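4. The room and its light

Figure 3. Jusdale room. Two fluorescent strips end to end against a mostly black ceiling; pale band across the middle, probably the edge of a table or countertop, with a warm orange-yellow patch near its right end. Motion blur throughout.

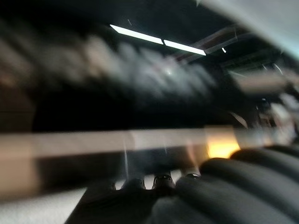

4.1 Ceiling and strips

We started the project thinking about work surfaces and ended up spending most of our time on what hangs over them. The Jusdale room is the darkest overhead of the 3 rooms in the study (the other two, at Sovadum and Mavonmont, have white ceilings and are covered in Section 5). The ceiling in Jusdale reads as almost black in Figure 3, with beams or some other structural members showing as faint brownish-gray lines. Against that the strips look very bright. How bright they look and how much light they put on the table are separate questions, and we tried to keep them seperate in the analysis.

The strips make one long line, slightly tilted in Figure 3. A tiny white point sits just right of the second strip. Could be a small fixture, could be a reflection. We left it out of the lighting model.

A pale ceiling sends a share of the light back down and fills in shadows. A black one mostly doesn't. So in Jusdale the work surface depends on direct light from the strips plus whatever bounces off walls and the surface itself. People who work there told us the same thing in plainer words: "bright up, dim down" was in our notes from the first visit. Several said they tip their heads forward to keep the strips out of their eyes, then find they are working in their own shadow.

4.2 The work surface

Surface color turned out to matter more than we had planned for. The pale surface does a lot of the job the ceiling isn't doing. Light hits it, comes back up, and reaches the underside of whatever is being handled – edges of containers, folds of cloth, labels facing down. When participants covered the table with a dark mat in the October pilot they complained within minutes, mostly about not finding small items again after putting them down. No mat was used in the main sessions.

There is a cost. A pale surface under bright strips also gives glare if the finish has any shine to it. We did not measure gloss. Should have. Participants who sorted clear plastic bags had the most trouble with this, and two of them moved their work toward the end of the table without being asked. We recorded the move but not the distance.

The faint vertical streak running down from the pale band in Figure 3, a little left of center, may be a narrow reflection or something like a leg.

4.3 Warm light among the white

The orange-yellow patch is the most saturated spot in Figure 3. We can't identify the source from the figure and make no claim about it. It does raise a general point that came up in interviews, which is mixed color. White overhead light and a warm patch at working height pull the eye in two directions. Some participants liked having something warm in the room (one called the overheads "dentist light"). Others said that matching colors, socks mainly, was harder near anything warm and they carried pairs back under the strips to check.

Trí Sầm, who ran the interviews, coded these remarks under comfort at first and later moved them to task difficulty. We now think they belong in both. The coding sheet was changed after the ninth interview and the earlier ones were gone over again with the new sheet. Agreement between coders was fine for everything except glare, where one coder counted squinting and the other did not.

4.4 Tasks and handling records

Work in the room was ordinary tidying. Folding, sorting small goods into bins, wiping down, putting things back where the next person would look for them. Each participant did the set of tasks twice, once standing with the strips in front and once with the strips behind. Sessions were capped at 50 minutes, with a break between the two halves. Breaks were taken outside the room so that eyes could get used to something else, though in bad weather people just stood in the hallway.

Across all rooms we logged 1,688 handling events. A handling event starts when an item leaves the surface and ends when it is put down and let go. Items picked up and put straight back were logged as one event, not two. Dropped items were logged and flagged. Anything passed from one hand to the other stayed one event.

Standing with the strips in front, participants paused more before putting things down. Standing with them behind, they paused less but turned their bodies more, we think to get out of their own shadow. The difference was clear in Jusdale and weak in the white-ceiling rooms. Folding showed it least. Folding is mostly done by feel once the first corner is found, and several people looked away from the cloth while doing it.

4.5 What was not controlled

Quite a lot. Daylight was kept out with blinds but the blinds leak on sunny mornings. Strips were not replaced between sessions and we have no record of their age. The table was wiped before each session, with whatever cleaner was in the cupboard. Participants wore their own clothes, and a white shirt throws noticeable light onto a table at close range – we saw this too late to do anything about it. Seated work was not tested at all.

Table height was left as found. Shorter participants had the strips further up in their field of view and taller ones could lose them entirely by looking down, so some of what we report as an effect of facing direction is probably an effect of height. We asked for height on the intake form but made the question optional and too many skipped it.

4.6 Changes tried after the main sessions

Two cheap changes were tried in Jusdale, informally and with no logging. First, sheets of white card fixed to the wall behind the table at shoulder height. People noticed right away and liked it, and the card stayed up. Second, a rotated table, so that the long side ran along the line of the strips. Reactions here were split. Shadows got shorter for anyone in the middle, and the person at the end lost most of the light. Painting the ceiling was discussed with the building owner and put off. A full repeat of the tasks with the card in place is planned, same bins and same goods, and the gloss of the table will be measured this time. Room dimensions and the seating plan are in the appendix.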